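Nellgate wrist camera kit, worth it for desk pickups?

Forum > Arms and Grippers > Reviews

sivakumar_r
Posted February 6, 2020

I've had the Nellgate wrist kit on my arm since January. You get the camera, a bracket, two sets of fingers and the pick software. Setup took me an evening. The bracket holes lined up, but the cable is too short and I had to buy an extension.

I run it on my regular desk without clearing anything off. Over 40 tries on drink bottles it got 29. Most of the misses were clear plastic with the cap off. Labels help a lot, so I now aim for the label and skip the neck.

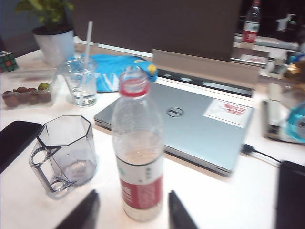 Hatsue Ogura says 29 out of 40 is poor for a kit at this price, and that the Woritz does better on clear plastic out of the box. She'd send it back while the return window is open.

sivakumar_r
I looked at the Woritz. It doesn't fit my wrist flange without an adapter, and the adapter is extra. Also no manual control of finger force, which I need for thin bottles.

ollville_shop
Disagree on the Woritz. We had one and it was fine on boxes, bad on anything see-through. Did you redo the hand-eye calibration after changing fingers? The Nellgate manual only mentions it in the appendix.

sivakumar_r
No, I didn't. I swapped to the long fingers in the first week and left the calibration alone. Will rerun tonight.

ollville_shop
Do that before you return it. Ours was off by roughly a finger width until we did.

Hatsue Ogura
Fair enough, but that step should be on page one. I'd still take off a star for the cable.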